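Changing the finger pads, the long version

I have been putting off writing this up since June, mostly because every time I sit down to do it I think of one more thing that ought to go in. So I'm going to pour a second coffee and put everything in, and you can skim.

The pair of hand-held grippers had started to feel vague. I don't have a better word for it. You'd close the fingers and there would be a little pause, a sort of sponginess, before anything got held. My log said 1,503 closes on that set of pads, and the sheet I got from Polemley with the spares suggests looking at them well before that, so fair enough, my fault.

I started with the pads because they're the easy part. The ridges on the inner faces should feel crisp under a fingernail. Mine had gone shiny in the middle, and on the left finger of one gripper the pad had crept down a hair, so the two faces were meeting a bit crooked. I peeled all four off (slowly, from the bottom corner, with my thumb and plenty of patience), wiped the old glue away with a damp cloth and then a dry one, and left everything sitting open over lunch. The new ones are blue, like the old ones, and I press each one down for a slow count of 200 before I let myself look at it. My husband thinks this is excessive. He may be right, but my pads stay on!

Then the linkage. There are round pivots along the finger arms and I go over every one of them with a small driver, just feeling for play. Two had backed out on the left arm. I snug them until the finger moves freely and stops wobbling, and I don't go a bit further, having once tightened one so hard that I spent a whole evening wondering why the thing would only open halfway. A speck of thread locker from the Lamrani kit goes on anything that moved. It comes in a silly little bottle with a brush too wide for the job, so I use a toothpick.

After that comes the part I enjoy, the centering check. I close the fingers on a strip of paper and tug. If it slides out from one side more easily than the other, the pads aren't parallel yet, and I loosen, nudge and try again. I got there on the fourth try with the first gripper and the second try with the other one, which made me feel very clever until I noticed I'd left a screw on the saucer.

Paper only tells you so much, though, and I like to finish on fruit. An orange is heavy enough to slip if the grip is poor, the peel is bumpy, and no two of them are quite the same size. Big ones first, then a tangerine, then whatever else is on the plate. I go gently and watch whether both pads come up to the peel together. If one gets there early, back to the paper strip. 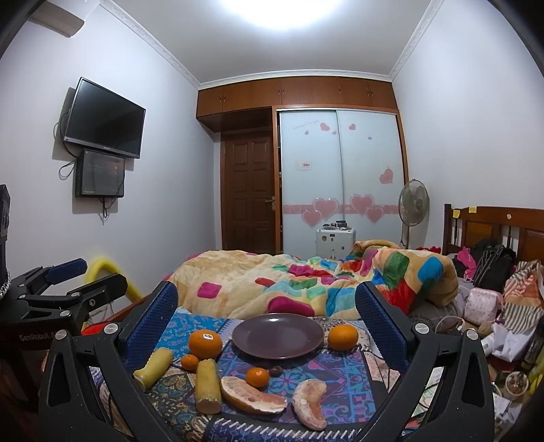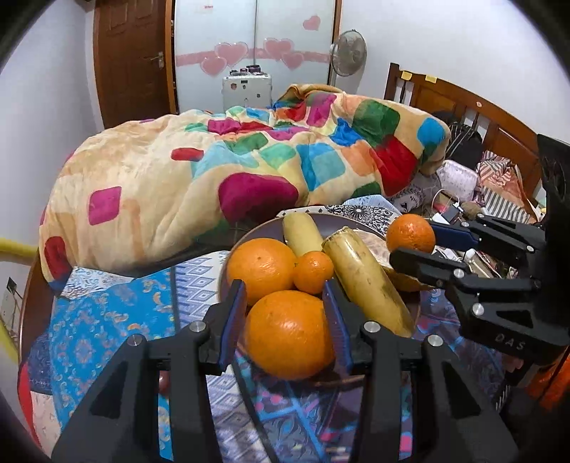 Oranges and blue pads, with the second gripper over to one side.

I wrote the date inside the lid of the spares box, reset the log to zero, and set myself a reminder at 491 closes, a number I picked for no reason except that it was on the bus ticket I was using as a bookmark. If the pads still look good by then I'll leave them alone.

Zoi Kalogeropoulos wrote in to say that she gave up on thread locker after it wicked into a pivot and froze the whole arm, and that she now just checks the screws every 160 closes or so with the driver that came in her Histow set. She also asks whether I warm the pads before sticking them down, as hers never took properly in a cold room until she started keeping them in her pocket for a while first. I never have, Zoi, but I'm going to try it on the next set.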